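Gripper Days at Florine: a gallery from the returns floor

Posted 14 October 2022

Florine handles returns for a bunch of online homewares and gift shops, and since March we've been teaching the sorting arms from Nimau how our people pick things up. I'm on the evening crew, I take the pictures, and I've been bugging everyone to let me put them up somewhere. So here we go! 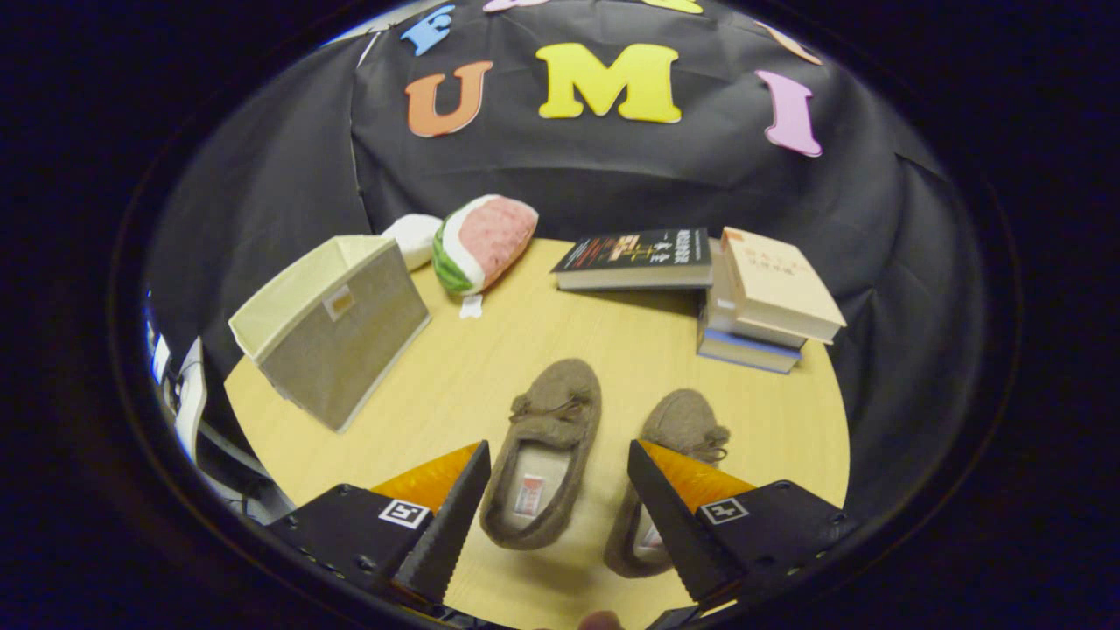
Returns never arrive in tidy categories, and that's the whole trouble with automating them. One carton is all hardcovers, the next is somebody's entire spare room. Our practice tables are set up the same way, so whoever has the hand-held gripper might go from a pair of fuzzy brown moccasins to a watermelon-slice plush to a book with a Chinese title, all in the same few minutes. Slippers are my favourite. Do you go in by the toe or pinch the side? Everyone on the crew has an opinion, and the arms are learning from every one of them.

A word about the hand-helds

We have 27 of them on the charging shelf now. You squeeze, the fingers close, and the square markers on the jaws let the software follow what they're doing. They're lighter than they look, but your wrist still knows about it after an hour, so we swap at the half-hour. That was Ghassan Smadi's idea. He worked the heavy line for years and he was the first person to say out loud that recording is real work and should be rostered like real work. It is now, with its own pay code and everything.

Soft things, hard things

Books slide. Plush squashes and springs back. Fabric bins look easy until you grab one by the rim and the whole side folds in. Octavio Ñahui has a lovely slow way with bins (he comes in low, near a corner) and his recordings get used for training the new starters as well as the arms. He pretends to be embarrassed about this.

What the numbers look like from the floor

We recorded 543 picks in our first week and thought we were flying. Last week it was 3,450, and the target for the end of the season is 4,000 a week. The arms in bay two are already doing the boring end of the job, moving plain cartons from the Prydderch conveyor to the shelves, and my shoulders are very grateful.

What's changed for us

Less lifting, more looking. More arguing about slippers. Two of the crew have moved over to checking recordings full time, and there's a Grivano course on Thursdays for anyone who wants to learn the maintenance side. I've signed up. Some people miss the old rhythm, and the floor is quieter than it used to be, so we've brought the radio back.

More pictures when I've sorted through them. If you're on the crew and you want a copy of anything, grab me at the change of shift.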